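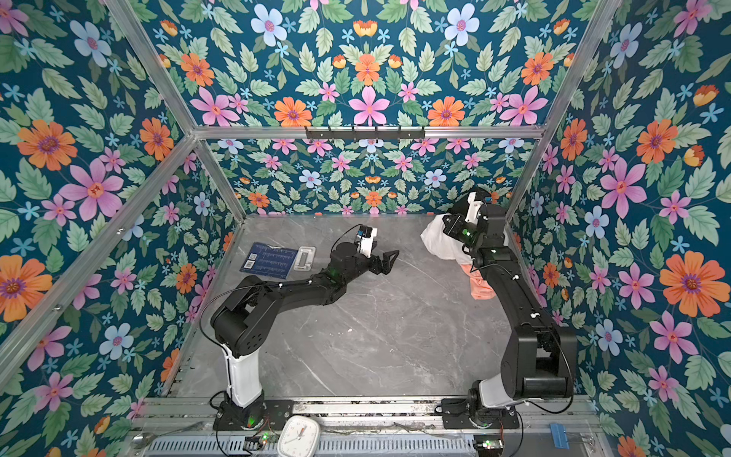

Stop wallpaper seams from lifting in a small laundry room?
Posted December 3, 2022 in Walls and Paint

I papered our laundry room in July with a paste-the-wall paper. The walls are old plaster (the house was built in 1885) with a coat of flat latex over them. Now three seams are opening up, all on the wall behind the dryer. The rest of the room is fine. I used the ready-mixed Werow paste from the hardware store in Drurusdale. Can I just glue the seams back down, or do I have to strip that wall and start over?

Quaye21

You don't need to strip it. Get a tube of seam adhesive and a small brush. Lift the edge gently, work the adhesive in as far back as the paper is loose, wait a few minutes, then press it flat with a seam roller. Wipe off the extra with a damp sponge right away or it dries shiny. Don't roll too hard on a printed paper.
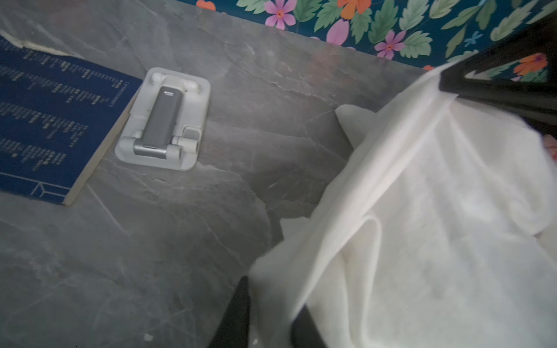
Leave the dryer off for a day while it sets. If the edges have shrunk and you can see a line of wall between the strips, the adhesive won't close that. Touch it up with a little craft paint in the background color.

Ehsan Pakzad

Did you prime first? Flat latex soaks up paste. I had the same problem and ended up redoing one wall with Hornura primer underneath. Also check that the dryer vent hose isn't loose. Mine was leaking damp air straight onto the wall, and no glue was going to hold until I clamped it.

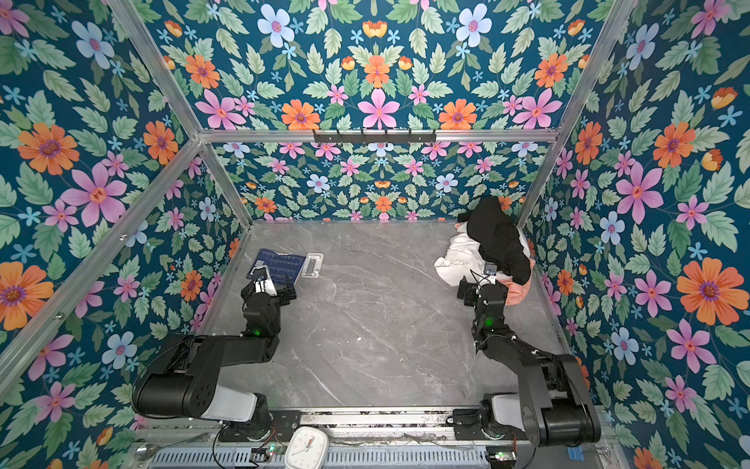 Teal floral paper over a gray marble-pattern surface

tubwasher

Same thing happened in my bathroom. I used white school glue and it held on two seams, not on the third.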